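Updated 2022-06-10. Prices are on the other page, please don't email for them!

# About Gekik

Gekik is a small pastry and chocolate school in Vundham. Evening classes mostly, a few Saturday-style long days, and one proper course that runs through the winter. Started by Cecilia Agyeman and Tibor Kun, who had worked in the same hotel kitchen for years and both wanted to be home before midnight.

First classes were in Cecilia's mum's kitchen. Four students, one oven, a lot of washing up. We moved to the old seed merchant's on Imier Lane the following March and have been here ever since. Ground floor is the teaching kitchen, upstairs is the office and the room where you eat what you made. Street door sticks, push hard.

## What we teach

Laminated doughs. Tarts. Choux, in all its moods. Tempering and moulding chocolate. Sugar work when Tibor is feeling patient. Bread we leave to other people — there is a very good bread school on the other side of the river and we send folk there gladly.

Beginners are welcome on anything without a star next to it. Starred classes you need to have done Basics 1 or be able to show us you can line a tart tin without swearing. We do ask.

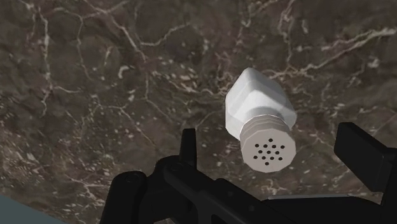
*Dark marble, pale veins.*

## Who we are

**Cecilia Agyeman** — doughs and tarts. Runs the winter course. Cold hands, very useful in the job.

**Tibor Kun** — chocolate and sugar. Also does the timetable, so moan to him about dates.

**Gergely Illés** — came as a student on the second winter course and never realy left. Teaches Basics 1 and 2, and the children's mornings in the holidays.

**Lajos Oláh** — office. Bookings, vouchers, lost aprons. If you have rung us you have spoken to Lajos.

We get guest teachers in for one-offs too. Last was Andor Sárközi on strudel, table cloth and all, and he will be back as soon as we can pin him down to a date.

## How classes work

Eight students at the most, usually fewer. You weigh your own ingredients, you make the thing from start to finish, you take it home. No watching from stools. We demo each stage at the front, then everyone goes and does it, then we come round and poke at your dough.

Recipes are handed out on paper at the end and not before — otherwise people read ahead and stop listening. Butter comes from the Desmet dairy, flour from wherever is decent that season. Eggs from up the road.

Bring an apron, flat shoes, and a box with a lid. A bigger box than you think.
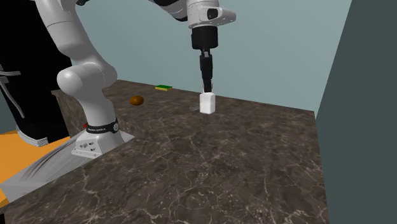

Chocolate is the class people get nervous about, and mostly there's no need. Tibor teaches it by hand first: melt, pour two thirds out, push it about with a scraper and a palette knife till it thickens, back in the bowl. Thermometer after that, once you know what you're looking at. Stone is best for it, cool and smooth. A dark brown marble top like the one here is nice for white chocolate, as you can see straight away where you've missed a bit with the scraper. At home a granite offcut does fine. So does a big heavy tray, if you're quick.

## The winter course

Runs October to March, one evening a week plus 3 long days. Costs 2255 all in, which covers ingredients, a set of knives and tins to keep, and supper on the long days. Deposit is 100 and holds your place. You can pay the rest monthly, just ask Lajos.

There's no exam. At the end each student makes a table of their own — four pastries, whatever they like — and family and friends come and eat it. Some have gone on to work in bakeries. Most go back to their day jobs and get asked to do every birthday cake, sorry about that.

## Odds and ends

924 people have been through the doors so far. Lajos keeps the list.

Allergies: tell us when you book. We can do without nuts. We can't do without flour or butter, not in this kitchen, there's too much of both in the air.

Step at the front, level entrance round the back through the yard. Ring and somebody will let you in. Parking is bad, bus stop is at the end of the lane.

Vouchers last a year. We've been known to strech that if you ask nicely.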